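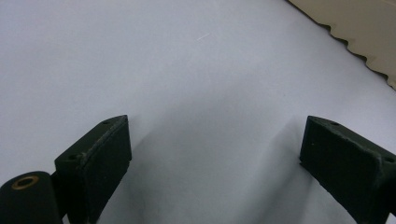
Gavel wrote to me under my last post that a machine which can fold one towel is still not a machine which does the laundry. I have thought about this sentence for many days, and I think Gavel is right, but I am a little more hopeful.

20 Sep 2023

In August I started to keep a list of the chores in our apartment, and beside each one I write if I would trust a machine with it today. The vacuum cleaner and the dishwasher have had my trust for years. Wiping the table comes next, I believe. It sounds easy, but a person feels with the hand when a crumb is stuck, and then presses harder. Two hard fingers do not know this by themselves.

Jõgi, who also reads here, asked about small factories. At Masurard, where I worked before, we packed parts into boxes, and one order could be 494 pieces. The lifting was already done by a machine. The thin things stayed with us: labels, bags, a sheet of paper between the layers. I have not seen anything that picks up one sheet from a flat table as quickly as my old colleagues did.

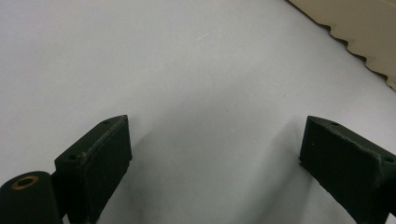 Gripper open, nothing held between the fingers.

For the Konadness project I will try to write next about socks. My list has four chores which I marked with "maybe", and pairing socks is the one I have changed most often.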